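Charity product partnership

A charity product partnership is an arrangement in which a company sells a product, or a special version of one, and gives part of the money to a nonprofit group. It is a form of cause marketing. Such partnerships are common in food, toys, clothing and household goods, and many of them support wildlife, hospitals or schools. The company normally keeps control of the product, while the nonprofit lends its name or logo for a set period.

Background

Companies have given money to local causes for as long as there have been companies, but the gift was usually separate from anything on sale. A charity product partnership ties the two together. The shopper buys an item at the shelf price, and the donation is made by the seller out of the proceeds. In most cases the shopper does not receive a tax receipt, as the purchase is treated as an ordinary sale and the company is the donor.

Early arrangements were often informal. A store might put a jar by the register and match what it collected. Written contracts became usual once nonprofits began to register their names and logos and to charge for their use.

Types

Partnerships are generally grouped by how the donation is worked out.

Per-item donation. A fixed sum is given for every unit sold. This is the simplest form to explain on a label and the easiest to check against sales records.

Percentage of sales. The company gives a share of the retail price, the wholesale price or the profit. These three bases can produce very different amounts, and a label that says only "a portion of proceeds" does not tell the buyer which one is meant.

Flat donation. The company pays an agreed amount no matter how many units are sold. The product then serves mainly to publicize the cause.

Donation of goods. For each item sold, a similar item is given to a shelter, clinic or preschool. Toy and school supply makers use this form more than others do, and play food and toy cookware are among the goods given.
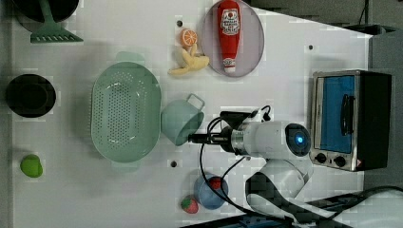 Parents who commented on the donated goods model in a reader survey were divided, and one wrote that her son's preschool would have been better off with the cash, as it already had more toys than shelf space and needed a new fence. Nonprofits have raised the same point. Goods have to be stored, sorted and moved, and those costs fall on the group that receives them unless the contract says otherwise.

Contract terms

A typical contract names the product, the start and end dates, the region of sale and the basis of the donation. It also states how the nonprofit's logo may be used and who approves the packaging. Many contracts include a minimum donation, owed even if the product sells poorly, and some include a cap. When a cap is reached, the product may stay on the shelf with the cause label still on it, although no further money is being given. Some regions require a cap to be printed on the package.

Payment is usually made after the campaign closes. Small nonprofits sometimes ask for part of the money at the start, as they may have to answer calls and supply photographs and text long before any payment arrives.

Leftover stock is a frequent source of disputes. A contract may require labeled packages to be sold off within a certain time, relabeled or withdrawn.

Example: the Rerby wetland campaign

The Rerby campaign is often used to show how a small partnership works. Flameck, a maker of children's play sets, agreed to support the Rerby Marsh Trust, which restores nesting ground for shorebirds. The company issued a kitchen play set in a carton printed with the trust's logo and promised 9 percent of the wholesale price, with a minimum of $3,000. Sales ran for 16 weeks and ended on 31 July 2021.

The set was carried by Lauritsen, a regional chain with 20 stores, which added its own display signs and waived its usual fee for end-of-aisle space. The trust supplied a short leaflet on marsh birds for each carton. Sales did not bring the donation up to the minimum, so Flameck paid the guaranteed amount. The trust put the money toward fencing and a boardwalk repair.

The leaflet caused some confusion. It invited families to visit the marsh in July, when part of the path was closed for nesting, and the trust later posted a correction at the entrance. 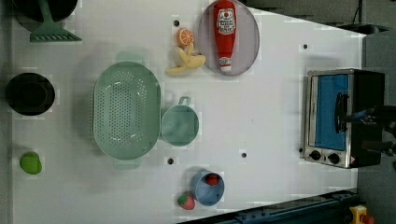

Sarkitz, in a letter to the trust's newsletter, asked why a bird group should be promoting plastic play sets in the first place, and suggested that members would gladly have given the same amount if someone had written to them. The newsletter printed a short answer saying that member appeals were already made every year and that the campaign had been meant to reach households outside the membership. The partnership was not renewed.

Criticism

Critics of charity product partnerships hold that the donation is often small next to the money spent on advertising it. A second complaint is that shoppers who buy a cause product may feel they have given and then skip a direct gift. Evidence on this is mixed, and results depend on the price of the product and on how clearly the donation is stated.

Conflicts between product and cause draw the most public attention. Examples include snack foods sold for health charities and heavily packaged goods sold for environmental groups. Some nonprofits keep a list of product types they will not put their name on.

Supporters answer that the money is unrestricted in many cases, meaning the nonprofit can spend it on rent, wages or fuel. Grants often exclude such costs.

Regulation

Rules differ widely. In parts of the United States, a company that advertises a sale as benefiting a charity may have to file a contract with a state office or keep records for inspection. Elsewhere, general laws on misleading advertising apply. Common label requirements and recommendations cover the name of the nonprofit, the amount or share given, the dates of the campaign and any cap or minimum.

See also

Cause marketing
Corporate giving
Matching gift
Sponsored content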